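4. Aceitar el tablero

Si ya has seguido el apartado 3, tienes el tablero lijado y sin polvo. Yo uso el aceite Pluda, que es el que viene en el kit Stergiou, pero vale cualquier aceite duro para madera (lee la lata, eso sí, porque los tiempos cambian bastante de uno a otro).

Antes de empezar, aparta del tablero todo lo que puedas y recoge los cables. Yo una vez dejé uno colgando por el canto y se quedó pegado al aceite, ¡qué manera de perder una tarde!

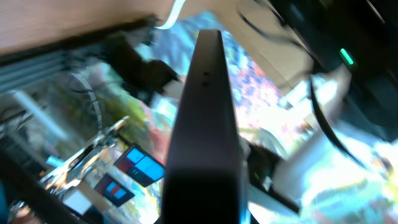
1. Abre la lata y remueve despacio con un palo, llegando bien al fondo. No la agites, que salen burbujas.

2. Echa el aceite en un bote aparte. Para un tablero como el mío me bastan 300 ml en la primera mano, y casi siempre sobra.

3. Extiéndelo con un trapo de algodón siguiendo la veta. Empieza por la cara de abajo y los cantos, y deja la cara buena para el final.

4. Espera veinte minutos y retira lo que no haya absorbido con otro trapo limpio. Aquí no tengas prisa: si queda aceite encima se pone pegajoso y luego toca lijar otra vez.

5. Deja secar hasta el día siguiente, pasa una lija muy fina a mano y repite con 100 ml. Con la segunda mano se gasta mucho menos.

Nota: en enero, con el taller frío, a mí me tarda casi el doble en secar. Malsha Seneviratne me recomendó meter la lata en casa la noche antes y desde entonces lo hago siempre, el aceite corre mucho mejor.

Precaución: los trapos con aceite pueden arder solos si los dejas hechos una bola. Mójalos bien con agua y tiéndelos abiertos al aire libre, lejos de todo, hasta que estén rígidos. Esto va muy en serio.

6. Mira el tablero a contraluz, desde un lado y a ras. Las zonas mates que veas piden un poco más de aceite, así que repásalas con el trapo casi seco.
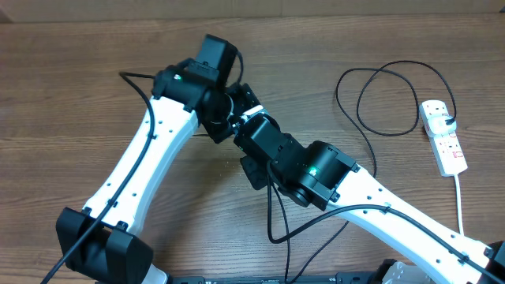

Fig. 7. Veta horizontal en un tablero de madera de tono cálido.

7. Cuando esté seco, ya puedes usar la mesa con cuidado (nada de fregarla ni de dejar vasos mojados la primera semana).

Si te ha quedado alguna mancha más oscura junto a un nudo, déjala unos días antes de tocarla, que muchas se igualan solas. Para las que no, pasa al apartado 5, donde cuento cómo las arreglo yo con lana de acero.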